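27th March, bench notes, Tagle arm

Swapped the finger pads for the green ones Hadi cut and re-ran the wrist camera calibration. It took two goes, as I had left the old offset in the config. Gripper force limit is now 44 in the Govar settings. Please leave it there until Kristine has looked at the linkage bolts.

Tan bucket first, with cardboard under it and a hand kept on the rim.
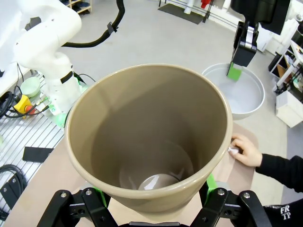
The closing speed still needs work. At 600 the left finger gets there before the right, so I dropped it and will try again once Sorin has the new firmware on. Cable at the wrist wants another tie as well.

Moved on to the table job after that. The approach height was out by 7 mm, corrected in the file and saved as tray_26. Rogelio wants the approach to come in square to the near edge, so I have set it up that way.

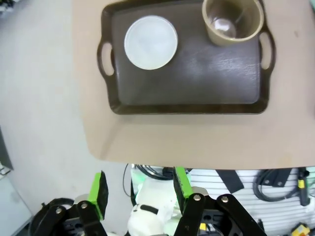
*Tray with plate and cup, seen from the wrist camera.*

To do: print spare pad backs, order M3 bolts from Ramard, ask Rommel where the long hex key went.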